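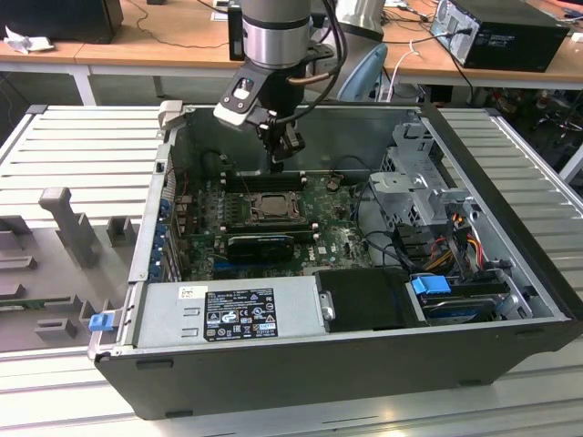

Leave the side panel off and have a proper look

I have a soft spot for the office tower. I mean the plain black box that used to sit under every desk in the country, gathering fluff and getting kicked by people's shoes. My favourite part of owning one is the moment the side comes off and you can see the lot: the board, the power supply, the drive cage, all those red and yellow wires heading off to wherever they're needed. I reckon more people should do it, and I reckon we've been a bit too quick to chuck these machines out.

My own is an old Dell I picked up at a clearance for a small law office. I paid less for it than I'd spend on a decent pair of work boots. It was slow as a wet week when I got it home, and I nearly gave up on it. Then I put in more memory (4 sticks, all matched, bought second-hand from a bloke's spare parts drawer) and swapped the drive, and it's been my everyday computer ever since. I wrote this on it, in fact, with the panel leaning against the wall because I can never be bothered putting it back on.

What I love is how much thought went into the insides. Everyone carries on about the sleek outside of a new laptop, but open one of these old towers and there are coloured bits to tell you where to put your fingers! On mine, blue means "pull here". Drive handle, blue. Release latch, blue. You can change a hard drive without going to find the screwdriver, and if you've ever tried to get into a thin laptop with a guitar pick and a hair dryer, you'll know what a kindness that is. Somebody in a design office sat down and thought about the poor sod who'd be fixing the thing in ten years' time.

Compare my last laptop, a Tallusano, lovely to look at and light as anything. The memory was soldered on. The battery was glued in. When the storage started to go I took it to a repair counter and was quoted 261 dollars before they'd even touched it, and the young woman there was very nice about it but she did say most people just buy another. So most people just buy another, and the old one goes in the cupboard with the other old ones.

I know the arguments the other way. Towers are big. They're ugly, if you think that sort of thing is ugly (I don't). They use more power than a laptop, and that does matter when you're paying the bill. You can't take one to a café, though I'd pay good money to watch somebody try. And yes, there's a point where an old machine can't run what you need, and no amount of fiddling will change that. My sister-in-law edits video for a living and she'd go grey waiting for mine.

But for the rest of us, doing emails and rego renewals and the odd spreadsheet? I worked it out one January when it was too hot to be outside. The new desktop I'd been eyeing off, a Drillano with a glass side and lights in it, was 2697 dollars. Almost 2000 of that was for grunt I would never use. I'd have been paying for the lights, basically, and for a window onto parts I'm perfectly happy to look at through a hole.

The other thing is confidence, and I feel strongly about this one. Lots of people are scared of the inside of a computer. I was! I thought there'd be a spark and a smell and that'd be the end of it. Then you turn it off at the wall, pull the plug, lay the case on its side on a table, touch the bare metal and have a squiz, and it's more like a cupboard than anything. The memory sits in its slots. The graphics card sits in its slot. Most of the plugs are shaped so they'll only go in one way round. I do tell people to leave the power supply shut, as that's the one box in there I won't open myself, but everything else is fair game if you're gentle.

I'd like to see schools do it. Give each table a retired tower and an afternoon. Kids will happily pull apart anything you let them, and they'd come away knowing what a hard drive looks like, where the memory goes and which end the fan blows out of. I'd like to see council clean-up days put the towers to one side as well, so people like me can have a rummage before they go to the crusher.

And if you've got one in the garage right now, go and get it. Bring a dry paintbrush for the dust.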